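Clearing the round table – the apartment on Lonthorpe Street
Gallery by Valentina Quezada
Posted in March

The marble table in the front room is where everything lands. Mail goes there, and so does whatever came out of a pocket or a grocery bag. Tadeo Carrasco and I gave ourselves 60 minutes one morning to sort it, with one box to put things in and no trips to the store for organizers.

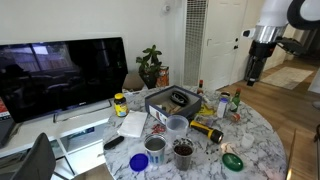
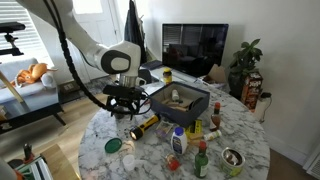

The round table and the open box, with the TV and the green plant behind.

Notes on the things

The box. Navy on the outside edges, open at the top, big enough for most of what was out. We had looked at the Zutell bins, but this one was already in the closet and it fits on the lower shelf in the hall. In the second picture it has a small white bottle and a jumble of light wooden pieces in it.

The flashlight. Yellow and black, and lit in the second picture. It now lives in the kitchen drawer next to the spare batteries.

Kitchen things. The hot sauce with the red cap, the little glass jar with the red lid and the green glass bottle all went back to the kitchen. The open can went there too. We still need a better place for small jars – the Hirose rack holds the tall ones well but the short ones tip over.

The round green lid. We kept it for one more week in case its container shows up.

Bottles. The white one with the blue cap and the yellow-capped one with the dark label went to the bathroom cabinet, top shelf.

Jenga. The box next to the plant stayed where it was. It gets used there, and the console is full.

The plant. Broad leaves, dark pot, does fine against that wall. Tadeo waters it when he remembers. I turn it a little every couple of weeks.

The table. Wiped down last with a damp cloth and dish soap, then dried. No vinegar on marble. We use Jadum felt pads under anything that sits on it for long.

Still to do

– Find a tray for keys and mail, no wider than the console shelf
– Go through the cardboard box between the TV and the table
– Move the chair back to the desk
– Label the navy box

The hallway closet is next. Pictures of that will go in their own gallery.

Gallery 3 in the apartment series
228 views – 2 pictures
Previous: Under the kitchen sink
Next: Hallway closet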